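Shop Notes: What the Sleeve Is Hiding

The Trimley hand has been back on its arm since Sunday, and I have been asked to write up the service for the newsletter. The short version is that it works. The longer version is that I am not convinced it will keep working, and I would like that on record before the next round of congratulations goes out.

For anyone who joined after the spring: Trimley is the household unit, the one with the fingered hand on the right arm, and it spends its days in the furnished room practicing the jobs people say they want a machine to do at home. The hand came to us from Finov. The arm controller is a Plovo. The two were never designed for each other, whatever the sales page says, and most of what goes wrong goes wrong in the few inches between them.

What sent it to the bench this time was a drift in the thumb. Told to close, the fingers closed. The thumb arrived late and a little wide. On a cup you would never notice. On anything thin, such as a cloth or the edge of a slipper, the fingertips met each other and the thumb met air. The log had it down as error 1111, which the Plovo manual defines as "end effector position mismatch." That covers everything from a loose screw to a hand that has fallen off.

The Finov advice for this is to recalibrate. You run the routine from the menu, the hand opens and closes, and a green check appears. We did that 3 times. We got 3 green checks, and the thumb was wide again by lunch. I have a low opinion of green checks. All the routine does is ask the hand where it thinks it is and then agree with it.

So off came the sleeve. This is the part of the job I'd like people to think harder about. The black fabric sleeve is there to keep lint out of the wrist and to stop the cable run from snagging on furniture, and I suppose it does some of that. It also bunches. Every time the wrist turns, the cloth rides down toward the knuckles and folds up on itself at the back of the hand. When we peeled ours off there was a groove worn into the lining in the shape of the thumb cable, and a fair amount of carpet fuzz packed in the fold, which is exactly the stuff the sleeve was supposed to keep out.

The cable itself had been pulled sideways by that fold for weeks, by my guess. The jacket was fine. The clamp that holds it at the base of the thumb was not, and it had let the cable slide by 2 millimeters. That is plenty. We replaced the clamp, reseated the cable, cleaned out the fuzz, and went over the small screws inside the thumb shell with the driver set to the value in the Finov sheet. Two of them took a quarter turn before they clicked. I do not believe they left the factory that way, and I do not believe they were tightened at the last service either, even though the box on the form is ticked.

The finger joints were in better shape. The pins and slots got a brush and a wipe with a dry cloth. Please do not oil them. Somebody has been oiling them. Oil picks up fuzz, the fuzz turns to paste, and the paste ends up on the rubber tips, where it makes them slick. The tips are a wear part and we have a box of spares, so if one looks glazed, change it and write it down.

After that the hand went back on and we took it out to the room for the reach check. It has 9 poses, all done over real furniture with the arm at working height. The stand on the bench doesn't load the wrist the same way, and I don't trust any result that comes off it. The low poses are the ones that matter, with the hand turned over and the fingers pointing down, as that's where the sleeve slides the most.
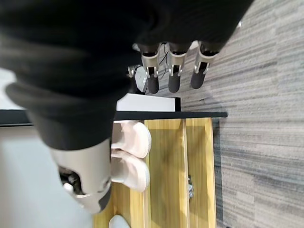
Page last changed: November

The view from the wrist camera is what we judge the low poses by. Look at how much of it is cloth. The sleeve takes up most of the upper left, wrinkled and sitting right down over the back of the hand, with three fingers sticking out from under it above the cabinet and the gray carpet. The thumb is out on its own side, and you can see into the opening in its shell where those screws live. For a check of the thumb that's useful. For finding a pair of pink slippers on the floor, I would rather have the camera looking at the slippers and less at the tailoring.

The thumb passed all 9 poses, and then passed them again after the lunch break. It closed on time and in line. I was pleased with that, and I'm told I did not look it.

Now for the part where I am supposed to say the problem is fixed. We fixed a clamp. The thing that moved the clamp is still on the arm, because the safety sheet requires the sleeve and Finov makes one size. I wrote to them asking whether a shorter one was planned. The answer was that the Jabłońska sleeve, the stretchy one, is "fully compatible." We have a Jabłońska sleeve. It is in the drawer. It fits beautifully until you bend the wrist, at which point it creeps up the arm and leaves the cable bare, so you trade one fault for another and pay for the privilege.

For the time being we are doing it the dull way. At the start of each day, pull the sleeve back until the hem clears the thumb base, turn the wrist fully both ways, and look at where the cloth ends up. If it has come down over the clamp, pull it back and do it again. Once a week, take it off and clear the lint. The clamp now has a dab of paint across it and the cable. If the two halves of the dab don't line up, stop using the hand and leave a note on the bench. Do not run the calibration to see if that helps. It will give you a green check.

There was also a suggestion that we let the controller watch for drift and correct it on the fly. Plovo sells an add-on for this. I have read what they have to say about it and I still can't find where it would get its second opinion from. If the only sensor is the one that's wrong, you have bought a very confident way of being wrong. I'd sooner spend the money on clamps.

The service form has been changed so that the thumb screws have a line of their own, with a space for the driver setting. A tick will not be accepted there. Spare clamps are in the second drawer under the bench, next to the fingertips, and the old clamp is in a bag taped to the inside of the door for anyone who wants to see how little wear it takes.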